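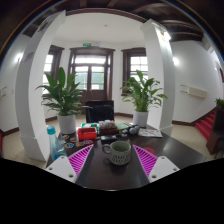

A patterned mug and a water bottle on a dark wooden table.

Stestunmont College
Television and Its Audiences
Unit 9: Casting announcements and fan response
Handout prepared by Bienvenido Samonte

Purpose of the session

This unit considers what takes place between the announcement of a cast and the broadcast of a first episode. During that period the audience has very little of the programme to judge, and discussion settles on the performers: their earlier parts, their likeness to a character in a book, their age, their accent. Students should come to the seminar able to describe how such discussion begins, who takes part in it and how production companies attempt to steer it.

Terms used in this unit

Announcement window. The days immediately after a cast is made public. Most press coverage of casting falls within it.

Source readership. Viewers who knew the story before it was adapted. They are usually a small part of the eventual audience but a large part of the early conversation.

Holding statement. A short text issued by a broadcaster while it decides whether to say anything further. It seldom names the complaint to which it responds.

Case material: Gunora

Gunora is a six-part drama adapted from a trilogy of novels for young adults and made by the production company Flilanent. The lead part went to a performer with one previous television credit. Readers had long imagined the character as older, and a petition asking for the part to be recast gathered 460 signatures. A second petition in support of the performer, opened by members of a reading forum, reached 522.

The figures are close, and both are small for a national broadcast. Press reports nevertheless gave the first petition a good deal more space than the second. Students should look carefully at the verbs used in the headlines: readers who objected were said to "revolt" or "slam", while those in favour "defended" or "rallied". In each case the wording suggests a crowd of unknown size.

Flilanent issued a holding statement of two sentences and made no further comment until March, when a trailer was released. The trailer placed the lead performer in almost every shot – a choice that may be read as a reply to the petition, although the company has never described it in that way.

Comparison: Galang

Galang, a comedy set in a ferry office, followed a different course. Its cast was released one name at a time over 3 weeks. Each name produced a short burst of interest, and complaint had little time to gather around any one performer. The method has a cost. Performers announced last received far less coverage than those announced first, and two of them were left out of several published cast lists altogether.

Points for discussion

Consider whether a petition is best treated as evidence of opinion or as an event in itself.

Performers are often expected to answer criticism from their own accounts. Discuss what duty, if any, a production company owes to a young performer who is placed in this position.

Compare the two approaches to announcement described in this handout and suggest which would suit an adaptation with a large source readership.

Written work

Students are to submit a commentary of over 460 words on one casting announcement of their own choosing. At least two press reports should be quoted, with the headline given in full. Screenshots of posts by private individuals must not be included – a summary of the view expressed is sufficient. Work should be handed in at the department office before the Unit 10 seminar.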